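Setting up your Kollance long desk

Section 4: Placing the desk and getting it ready for use

By now the top should be fixed to its supports and all the bolts done up finger tight (if they aren't, please go back to Section 3 and have a cup of tea on the way, as it is a fiddly stage and we quite understand). What follows is the pleasant part, where the desk finds its place in the room.

1. Choose the wall the desk will run along and measure it at desk height as well as at the floor. Walls in older houses have a habit of leaning in or out by more than you would expect.

2. With a helper at the other end, lift the desk into position. Don't drag it, least of all over a wooden floor.

CAUTION: Lift by the supports and never by the front edge of the top.

3. Turn the desk so that the straight edge faces the wall and the curved edge faces you. The dip in the middle of the curve is your sitting place, and you will find that your elbows settle there quite naturally after a day or two.

4. Leave at least 700 mm of clear floor behind the chair, and more if people need to pass while you are working. 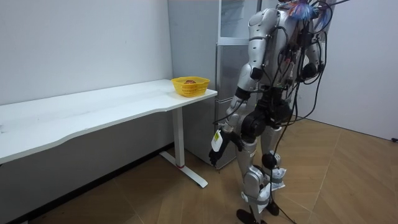
5. Once you are happy with the position, lay a spirit level along the top, first lengthways and then front to back. Turn the adjusting feet a little at a time, going back and forth between the two ends, until the bubble sits where it should.

6. Now tighten all 12 bolts fully, working from the middle outwards. Use the key supplied and stop when it feels firm.

Note: White tops show every mark for the first week or so, and then you stop noticing. A soft cloth, warm water and a drop of washing-up liquid will deal with nearly everything, including tea. Please keep scouring pads and bleach well away from it.

7. Put your things on the desk gradually, heavy ones towards the ends and the back. If you have bought the Skarnari drawer unit, slide it in from the left before you bring the chair up, and check that the top drawer opens without touching your knees.

8. Check the bolts again after a month, and after that whenever you move the desk.

Spare feet and keys are listed in Section 6. For a replacement key on its own, quote part 340.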